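Stadard Says Its Kitchen Planner Will End Remodel Regret. Don't Throw Out the Tape Measure.

Jun 23, 2023

Stadard, the kitchen seller with showrooms in Cirkholm and Plirholm, wants customers to stop visiting them. The company this week opened its online planning service to all shoppers, and it is promising that anyone who uses it will "know exactly what they are getting" before a single cabinet is ordered.

That is a big promise from a company that spent much of last year arguing with customers over what they got.

The service, called Aasen, lets a homeowner type in the size of a room, pick cabinets, counters and fixtures, and see the result on a computer or phone. The basic version is free. To save a plan, share it with a contractor or get a firm price, the shopper has to put down a deposit of $1000, which comes off the final bill if the order goes through. If it doesn't, Stadard keeps the money. The refund terms are on page 11 of the customer agreement, well after the part about color choices.

Yuzuki Sekiguchi, who heads the planning service, said the deposit covers the time staff members spend checking each plan. "People who are serious about a new kitchen don't have a problem with it," she said. Asked how many shoppers in the trial had walked away and lost their deposits, she said the company was not sharing that number.

The trial began in May and was open only to shoppers in Plirholm. Stadard says those who took part were "overwhelmingly happy." It did not say how many people that was, what they were asked, or whether any of them had a finished kitchen to be happy about. Given that the company quotes a wait of 11 weeks for most cabinet orders, it seems unlikely that many did. Being pleased with a plan is one thing. Being pleased when the dishwasher door hits the oven handle is another.

There are other reasons for doubt. The service takes the customer's measurements at face value. It assumes that walls are straight and corners are square, which anybody who has lived in one of Cirkholm's older row houses will find funny. It has no way of knowing where the pipes run or whether the floor slopes. Stadard will send someone out to check those things, but the visit costs extra and can't be booked until after the deposit is paid.

Then there is the question of what a picture on a screen can tell you about a counter. Stone is the most expensive thing many people will put in a kitchen, and it is also the thing most likely to look different once it is in the room. Marble with gray and dark speckles can seem calm on a phone and busy under a ceiling light. Slabs vary, too. The agreement says that the pattern a customer receives "may differ in tone and marking" from the one shown, and that this is not grounds for a return.

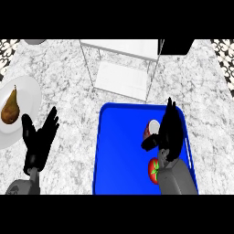

Stadard's answer is that shoppers can order samples. They can, up to 3 per household, each not much larger than a playing card. A sample that size will tell you whether you like the color. It won't tell you much about living with the stuff, or whether tomato sauce left overnight will mark it. The sealing kit that is supposed to prevent that is sold separately, and the company suggests using it 2 times a year.

Sekiguchi said the service will get better as more people use it, and that a feature for uneven walls is in the works. She would not give a date.

None of this makes Aasen useless. The free version is quick and easy to use, and it could help a couple settle a fight about where the fridge should go. Shoppers who live far from a showroom may be glad to skip the drive. But the company is selling certainty, and the agreement it asks people to sign hands most of the risk to them.

The Cirkholm showroom will cut back to weekends at the end of the summer. Stadard said no decision had been made about Plirholm. Customers who already have a showroom appointment can keep it, and those who would like to see a full slab before paying for one should ask to do so when they arrive.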